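Communiqué de presse
27 août 2024 -- par Brigitta Egger, service presse Plollitow

Plollitow publie ses essais comparatifs pinces / caméras « côté fenêtre »

Plollitow rend publics les résultats de sa campagne d'essais de juin. Objet : comparer deux configurations de préhension face à de grandes baies vitrées, en lumière rasante, avec rideaux. Un cas que les fiches techniques ignorent presque toujours. D'un côté la pince à mors parallèles Danzer, de l'autre la main multidoigts Cumley. Contrôleur Mekent dans les deux cas, même version logicielle, mêmes consignes de force.

Total : 3743 cycles enregistrés, dont 785 écartés pour défaut d'horodatage. Le tri a été fait à la main par l'équipe de Hartmut Vogler, responsable des essais. Long, mais indispensable.

Première série, caméra de poignet. Contre-jour complet, soleil bas sur les immeubles, doigts de pince réduits à une silhouette. Exposition automatique d'abord, puis fixe.

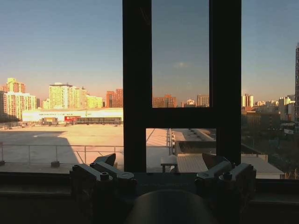 Caméra de poignet : ce qui ressort

En exposition automatique, les contours des mors se perdent dès que le ciel occupe la moitié haute de l'image. L'exposition fixe tient mieux sur le métal sombre, au prix d'un extérieur brûlé. Compromis retenu : zone de mesure limitée au bas de l'image, là où travaille la pince. « On gagne en stabilité, on perd un peu en confort de lecture pour l'opérateur », résume Hartmut Vogler.

Deuxième point, l'inclinaison. Quelques degrés de rotation du poignet suffisent à faire pencher l'horizon et les toitures -- et le recalage sur les lignes verticales de la fenêtre en souffre. Le montant noir reste malgré tout le meilleur repère disponible. 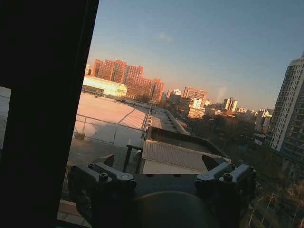
Faut-il une caméra de poignet si la tête en porte déjà une ?
Pour approcher un tissu ou une poignée, oui : la caméra de tête perd le point de contact dès que l'avant-bras passe devant. Pour le reste du parcours, elle suffit, et le contrôleur peut couper le flux du poignet.

Rideaux : l'épreuve difficile

Le voilage clair est ce qui a demandé le plus de réglages. Tissu fin, translucide, plis qui se ressemblent tous. La profondeur mesurée saute entre l'étoffe et la vitre, parfois jusqu'à l'immeuble d'en face. Rhys Kerslake, ingénieur vision, a fini par désactiver le filtre temporel d'origine et par en réecrire un plus court.

Côté prise, la main Cumley pardonne davantage une erreur de position. La pince Danzer est plus rapide à refermer, plus régulière aussi, mais elle veut être placée juste.
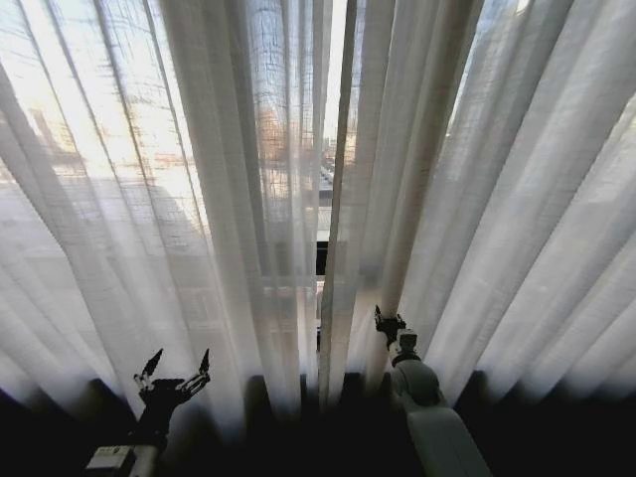
Main multidoigts à gauche, pince compacte à droite, face au voilage.

Dernière série depuis la caméra de tête, avec un recul plus grand. L'écart de luminosité entre la vitre et le bas de la pièce y est maximal : dehors presque blanc, sous l'appui presque noir. Les doigts clairs s'y détectent
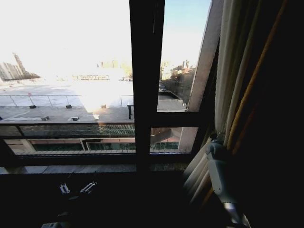 nettement mieux que les doigts noirs, à réglages identiques. Plollitow proposera donc des embouts clairs en option sur les deux configurations. Chandrasekhar Panicker, chef de produit, précise que les embouts actuels restent au catalogue et que leur fixation ne change pas.

Le rapport complet compte environ 600 pages avec les annexes, courbes de force et journaux du contrôleur compris. Il est envoyé sur demande aux intégrateurs et aux laboratoires. Les tableaux de synthèse sont disponible séparément. Vinzenz Marti répond aux questions techniques, à adresser au service presse qui transmettra.

À lire aussi
- Contrôleur Mekent : notes de version
- Pince Danzer, guide de montage au poignet
- Main Cumley : réglage des consignes de force
- Étalonner une caméra de tête en contre-jour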